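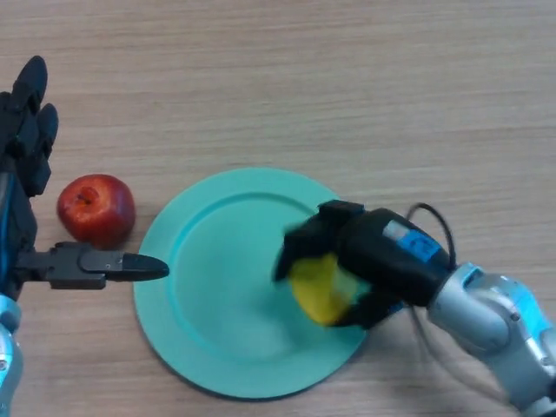 餐盘

餐盘，口语里多叫盘子，北方有些地方也叫碟子，南方则往往把小的叫碟、大的叫盘，是一种口大、身浅、用来盛放或分取食物的器皿。它大概是家里最不起眼的东西之一，每天端上端下，洗了又用，真要说起它的来历、构造和讲究，却能说上好一阵子。本条目介绍餐盘的名称、各部位的叫法、历史沿革、材料与制法、常见的种类，也谈一谈使用和保养方面的常识。碗、钵、盆等较深的器皿另有条目，这里只在比较的时候顺带提到。

名称

汉语里的“盘”字出现得很早，最初指的多半是盛水的器具。商周青铜器中有一类大而浅的盘，常与匜配合使用，一人持匜浇水，另一人在下面以盘承接，供宾主在宴饮前后洗手，这就是所谓的“沃盥之礼”。后来木、漆、陶瓷的盘子渐渐多起来，“盘”才越来越多地和饭菜联系在一起，成了今天大家熟悉的意思。古文里的“盘飧”“杯盘”，说的已经是吃喝的事了。杜甫《客至》里有“盘飧市远无兼味”一句，说自家离集市远，菜色单薄，招待客人有点过意不去，这份家常的歉意，今天请过客的人读来大约都会会心一笑。

“碟”字的出现要晚一些，一般用来指小而浅的盘，装酱醋、小菜、瓜子、点心都合适。不过盘和碟之间从来没有一条清清楚楚的界线，店铺里有店铺的叫法，家里有家里的叫法，各地方言更是各说各的。粤语地区说“一碟炒饭”，用的碟子尺寸可一点儿也不小；换到北方，同样的一份多半就叫“一盘炒饭”。编写本条目时以“餐盘”为总称，遇到习惯上叫碟的，仍从习惯。

英语的 plate 一词可追溯到表示“平、扁”的词根，与“薄片”“金属板”等意思同出一源，因此旧时英语文献里的 plate 有时指的是一整套金银餐具，翻译的时候要留心上下文。dish 的含义又宽一层，既可以是盛菜的器皿，也可以是器皿里的那道菜。汉语里“来三盘菜”的“盘”作量词用，道理与此相近：器皿和食物挨得太久，名字也就慢慢分不开了。

各部位的叫法

一只普通的圆盘，从外往里大致可以分成盘沿、折腰、盘心几个部分，翻过来则有盘底和圈足。

盘沿是最外面的一圈，有宽有窄，也有几乎看不出沿的。宽沿的盘子端起来顺手，拇指搭在沿上，不容易碰到菜；摆桌的时候，空出来的这一圈也让食物四周有些余地，看着舒展。窄沿或无沿的盘子盛得多，叠起来省地方，家常使用更实惠。中国传统瓷盘里有一种“折沿盘”，盘沿向外平平地折出去，转折处利落分明；与之相对的是“敞口盘”，盘壁顺势向外张开，一条弧线到底。沿口还可以做成花瓣的样子，称为葵口、菱口或莲瓣口，这样的盘子在宋代十分受欢迎。

折腰指盘沿与盘心之间转折的地方。有的制作者会在这里留一道凸起的棱，把沿和心明明白白地分开。这道棱有好看的一面，也有实在的用处：汤汁流到这里会停一停，不至于一歪就漫到沿上来；用勺子舀最后一点豆子或米饭时，勺边顶着棱，也更好使劲。照顾幼儿和手部不便者用餐的盘子，常常有意把这道棱做得高些、陡些。

盘心是盛放食物的地方，也叫内底或井。西式餐盘的盘心多半平坦，便于用刀叉切割；中式的菜盘则常带一点弧度，好让芡汁聚在中间。完全平坦的盘心烧制起来其实并不容易，陶瓷坯体在窑里受热变软，面积大了就有下塌或上鼓的倾向，所以从业者看一只盘子做得好不好，常常先把它放在平整的台面上，看看它稳不稳，再侧过来对着光看盘心平不平。

圈足是盘底外侧的一圈凸起，盘子就靠它站在桌上。瓷盘的圈足下端往往不上釉，摸起来有些粗涩，这是因为釉在高温下会熔化，若足端有釉，盘子就要和垫板粘在一处了。懂行的人鉴别老瓷器，总爱把盘子翻过来看足，胎土的颜色、修足的刀法、有没有粘砂，都能在这窄窄的一圈里看出些门道。塑料盘和金属盘没有这层顾虑，底部可以做得更随意，有的干脆就是平底。

历史

早期

人类最早用什么当盘子，已经很难说得准了。大片的叶子、贝壳、剖开的葫芦、削平的木片，都可以托住食物，而这些东西大半早已腐烂，留给考古工作者的线索十分有限。今天南亚和东南亚不少地方仍然用芭蕉叶盛饭，南印度的节庆宴席上，饭、豆汤、酸辣小菜各有各的位置，吃完把叶子一折，不必洗，也不留垃圾。从这个习惯里，或许还能看见一点儿古老的影子。

陶器出现以后，浅腹的盘形器在许多新石器时代文化中都能见到。中国史前陶器里有一种“豆”，上面是浅盘，下面是高高的柄和圈足。那时候人们席地而坐，食物放得高一些，取用起来方便。等到后来桌椅渐渐普及，高足的必要性减弱，矮足的盘子便成了主流。家具和餐具之间这种一高一低的配合，是饮食史研究者很喜欢谈的话题。

漆木与金属

战国至汉代，漆盘在中国达到了很高的水平。木胎或夹纻胎上髹漆，内红外黑，再描上云气、鸟兽、鱼纹，轻便而又华美。湖南长沙马王堆汉墓出土的漆盘数量可观，有些器物上还书有“君幸食”的字样，意思是请您用餐。隔着2000多年的光阴，读到这样一句客客气气的话，很难不觉得亲切。

唐代的金银盘吸收了中亚、西亚的工艺，錾刻、鎏金、捶揲各显本领，不过这类器物主要流通于宫廷与贵族之间，普通人家用的仍是陶、木之属。在欧洲，情形也有相似之处：富贵人家以银器炫耀，中等人家多用锡镴，即以锡为主的合金，穷苦人家则用木盘。中世纪欧洲还有一种用隔夜面包切成的厚片，专门垫在食物下面，肉汁渗进去，饭后或者自己吃掉，或者施舍给穷人，也有喂狗的。这种面包片后来为木制的方板所取代，有些木板上还挖出一个小坑用来放盐。

瓷器的时代

瓷盘的兴起是餐盘历史上最要紧的一章。唐代有越窑的青瓷和邢窑的白瓷，一南一北，各有拥护者；到了宋代，定窑、汝窑、龙泉窑、耀州窑、景德镇窑争奇斗艳，盘子的器形与釉色都臻于雅致。定窑为了提高产量，采用覆烧的办法，把盘碗倒扣着装窑，口沿因此无釉，称为“芒口”，有的便以金、银、铜镶边，反倒另成一种韵味。

元代以后，青花瓷盘大量生产，其中有不少大盘远销西亚。那一带的宴饮习惯是众人围坐，共享一只大盘中的饭食，所以订货的尺寸往往很大，纹饰也繁密，一层套着一层，几乎不留空白。现存于伊朗和土耳其的元明青花大盘，至今是研究者绕不开的材料。

明清之际，经由海路运往欧洲的瓷器越来越多，欧洲人一面大量购买，一面想方设法仿制。荷兰的代尔夫特陶器以白釉蓝彩模仿青花，胎体虽是陶质，远看却颇有几分神似。进入十八世纪，德国迈森掌握了硬质瓷的烧造技术，随后各地瓷厂相继建立，英国又发展出掺入骨灰的骨瓷，质地洁白，透光性好。按照同一纹样成套烧制的餐具，也在这段时间里成了中上层家庭的心爱之物。

近代以来

工业化使盘子变得便宜。转印贴花代替了大部分手绘，辊压成形代替了大部分手工拉坯，原先要攒钱才能置办的整套餐具，渐渐走进了寻常人家。二十世纪又陆续有了搪瓷、钢化玻璃、不锈钢、密胺等材料的盘子。许多中国读者的童年记忆里都有一只搪瓷盘，白底，蓝边，中间印着牡丹或者双喜，磕掉了瓷的地方露出一小块黑，照样用了许多年。

材料与制法

陶与瓷

陶盘与瓷盘的主要差别在于原料和烧成温度。陶器胎体较疏松，有吸水性，敲击时声音发闷；瓷器胎体致密，几乎不吸水，敲击声清脆。介于二者之间的炻器，结实耐用，颜色沉稳，近些年颇受家庭和餐馆欢迎。

手工制盘通常有拉坯和印坯两条路子。拉坯是在转动的轮盘上，用双手把泥团慢慢拉开、压平。初学者常以为盘子矮，应该比瓶子好做，真正上手才晓得它的难处：盘面铺得越开，边缘越容易软塌，干燥的时候里外收缩不一致，又容易翘曲或从中心裂开。陶艺作者 Uliana Zinchenko 在她的手册《浅器》中，用了整整一章来谈盘心的压实，她主张先用木板反复推压底部，再去动盘沿，并且提醒读者，盘沿刚拉好的时候要比想要的样子略微上扬，因为烧成以后它总会往下落一点。印坯则是把泥片覆在模具上按压成形，厚薄容易控制，适合做方盘、长盘和花口盘。

釉的作用，一是使表面光滑，便于清洗，二是增添色彩。光泽釉明亮，显得鲜润；哑光釉反光柔和，拍照和摆盘时不刺眼，不过若配方或烧成不当，表面会比较粗，刀叉划过容易留下灰色的金属痕。这种痕迹大多浮在釉面上，用温和的去污膏可以擦去。青绿一类的颜色在陶瓷釉里极为常见，从深沉的孔雀绿到淡淡的湖水色，通常是铜、铬、钴等着色成分按不同比例调配的结果，基础釉和窑内气氛稍有变化，颜色就会跟着变。

木与竹

木盘手感温和，轻，不怕磕碰，放面包、干果、水果都很相宜。制作上以车旋为主，也有用凿子手工挖成的，后者表面留有一道道凿痕，摸上去很有意思。选材宜用木质细密、气味清淡的树种，枫木、榉木、樱桃木、胡桃木都用得不少。表面处理或涂食品用油，或上蜡，或髹漆，各有各的脾气。油面的木盘用久了颜色会发干，隔一段时间要再擦一遍油。

位于 Drulwood 的 Cadwaladr 车木作坊，在当地以车制旧式面包盘闻名，作坊的样品架上存有200只木盘，一部分出自创办者之手，一部分是历年学徒的结业作品。按照作坊的规矩，学徒车出的第一只盘子要留在自己家里用，用坏了再拿回来修。Siwan Gittins 曾为这间作坊撰写过一篇很长的访问记，篇末附有各种木盘的剖面图，喜欢动手的读者看了会觉得很有帮助。

竹盘和竹编的盘在中国、日本和东南亚使用很广。编织的盘子透气沥水，适合放蒸点、炸物或者刚洗好的蔬果，缺点是缝隙多，清洗时要用刷子。

金属、玻璃与合成材料

不锈钢盘耐摔耐烫，食堂与医院多有采用，分格的快餐盘便是其中最常见的一种。南亚家庭使用的圆形金属大盘，上面再放若干小碗，一人一份，吃起来有条有理。银盘与锡盘如今多作陈设或礼品。

玻璃盘可以做得通透，也可以做成乳白色。钢化玻璃盘强度较高，只是一旦破裂，碎片细小，收拾起来要格外仔细。

密胺即三聚氰胺甲醛树脂，俗称仿瓷，外观近似陶瓷而轻得多，耐摔，颜色多样，儿童餐具和大排档都爱用它。需要记住的是，普通密胺制品不能放进微波炉，也不宜长时间盛放滚烫或强酸性的食物。聚丙烯一类的塑料盘质地稍软，价格低廉，能否加热要看底部标识。近年来还有以甘蔗渣、麦秆等植物纤维压制的一次性餐盘，可作为泡沫塑料制品的替代，能不能真正降解，与当地的垃圾处理条件很有关系。

常见种类

按用途分，西式餐桌上有主菜盘、沙拉盘、面包盘、甜点盘、汤盘和垫盘。垫盘最大，通常在客人入座前已摆好，本身不直接盛菜，前菜和汤放在它上面，到主菜上桌时撤去，也有一直留到甜点之前的。面包盘放在左手边，初次参加正式宴会的人最容易弄混，用了邻座的面包盘也不必太窘，邻座多半会体谅地往旁边顺延一位。

中式餐桌以共食为主，所以盘子的主次也不一样。居中的是盛菜的大盘，圆盘盛炒菜，长圆形的鱼盘盛整鱼，深一些的汤盘盛带汤汁的烩菜。每人面前的小盘叫骨碟，放骨头、鱼刺，也暂时放一放夹来的菜。讲究些的宴席会勤换骨碟，这是细心待客的表现。凉菜拼盘、攒盒里的小碟，则各有专门的尺寸。

日本的餐盘种类尤其繁多，长角皿用来放烤鱼，小皿放酱油与腌菜，形状有叶形、扇形、半月形，一餐之中很少清一色。料理人会随季节更换器皿，夏天多用玻璃和青白色的瓷，入了冬天，换上厚实的陶器，还没动筷子，先觉得暖和。

果盘是另一大类。有的是高足的，摆在厅堂里好看；有的就是一只普通的宽沿盘，苹果、梨、橘子随手搁上去，谁走过谁拿一个。中国人家过年时有摆果盘的习惯，苹果取“平安”的谐音，橘子取“吉”的谐音，待客的同时也图个口彩。旧时还有以佛手、香橼等果实盛盘置于室内闻香的做法，清代宫廷和文人书斋都很流行，这样的盘果一般只闻不吃。

此外还有专作装饰的挂盘。每逢年末推出一款的圣诞纪念盘，在北欧颇有传统，收藏者往往一年一年地买下去，到了12月便把历年的盘子一并挂出来。

色彩与摆盘

白盘最百搭，什么菜放上去都不出错，餐馆里用得最多。有色的盘子要稍微费些心思。一般说来，盘子的颜色与食物拉开一些距离，食物会更显眼：红的番茄、苹果、辣椒放在青绿或者蓝灰色的盘子上，颜色彼此衬托，看着格外鲜亮；而绿叶菜放在同样的盘子上，就容易混成一片。深色盘子适合浅色的点心，白豆腐放在黑陶盘里，是许多素菜馆的拿手安排。

盘子的大小也影响人对分量的感觉。同样一份饭，放在大盘里显得少，放在小盘里显得满。这一现象常被拿来与视觉错觉中的同心圆错觉相比较，不过它对实际进食量究竟有多大影响，各项研究的结论并不一致，读者在报刊上看到“换小盘就能减肥”之类的说法，不妨平心静气地看待。

摆盘时留不留白、堆高还是铺平，主要取决于菜的性质。家常吃饭其实不必太拘泥，盘沿上溅了汤汁，用干净的布或厨房纸擦一圈，一道菜立刻就精神许多。

使用与保养

新买的陶瓷盘先用温水和洗洁精洗净再用。釉上彩的盘子，花纹在釉的上面，手指摸去略有凸起，这类盘子不宜长时间盛放醋、果汁等酸性食物，洗的时候也不要用钢丝球。描金描银的不能进微波炉，会打火花。刚从冰箱里取出的盘子不要马上放进热烤箱，骤冷骤热是陶瓷与玻璃开裂的常见原因。

叠放盘子时，大的在下，小的在上，手工盘之间最好垫一层软布或纸，免得粗糙的圈足刮伤下面一只的釉面。一摞不要叠得太高，下面的盘子受力大，取用也不方便。若有条件竖着插在架子上，既通风，又好拿。

木盘用后尽快冲洗，擦干后立起来晾，切勿泡在水里，也不要放进洗碗机或靠近暖气。若染上葱蒜气味，可以撒一点细盐，用半个柠檬来回擦，再冲净晾干。搪瓷盘怕磕，掉瓷处容易生锈，如果盘心里有剥落，就不宜再盛食物了，改作花盆托或者放放钥匙，仍旧是很好的东西。

陶瓷盘缺了口，边缘锋利，容易割伤嘴唇和手指，也容易藏污，应当停止用来进餐。舍不得丢的可以请人修补。传统的锔瓷是在裂缝两侧钻出细孔，用金属锔钉扣住，使碎片重新合拢；金缮则以天然大漆黏合，再在漆缝上敷金粉，修好的裂痕成了一道金线。天然漆在完全干固以前可能引起皮肤过敏，初学者要戴手套。市面上还有以环氧树脂代替大漆的简易金缮，做法快，但所用材料未必适合接触食物，这样修好的盘子当摆设比较稳妥。

习俗与语言

餐盘在各地风俗里扮演着不同的角色。希腊旧时有在欢庆的场合摔盘子的习惯，如今多改成抛撒鲜花或餐巾纸。丹麦人在除夕夜会把旧盘子摔在亲友家门口，门前碎片越多，表示这家人缘越好。德国部分地区在婚礼前夕有“闹婚之夜”，宾客摔碎瓷器，由新人一起清扫，寓意今后共同面对生活中的麻烦。中国人则相反，过年时最怕失手打碎碗盘，真的打碎了，长辈便赶紧说一句“岁岁平安”，借“碎”与“岁”同音，把不吉利圆过去。

汉语中与盘有关的词语不少。“杯盘狼藉”形容宴饮之后桌面凌乱，“和盘托出”比喻毫无保留地说出来，“大珠小珠落玉盘”出自白居易的《琵琶行》，用来形容琵琶声的清脆错落。李白有“小时不识月，呼作白玉盘”的诗句，孩子的眼光天真可爱，流传了一千多年，至今仍是许多人最早会背的诗之一。至于棋盘、算盘、地盘、开盘，则是由盘的平面、圆形或承托之意辗转引申而来，离饭桌已经很远了。

参见

碗
碟架
漆器
青花瓷
金缮
餐桌礼仪

参考文献

Uliana Zinchenko：《浅器：盘与碟的手工制作》，Fludari 出版。
Siwan Gittins：《Cadwaladr 作坊访问记》，附木盘剖面图。

本条目最后修订于2020年7月15日。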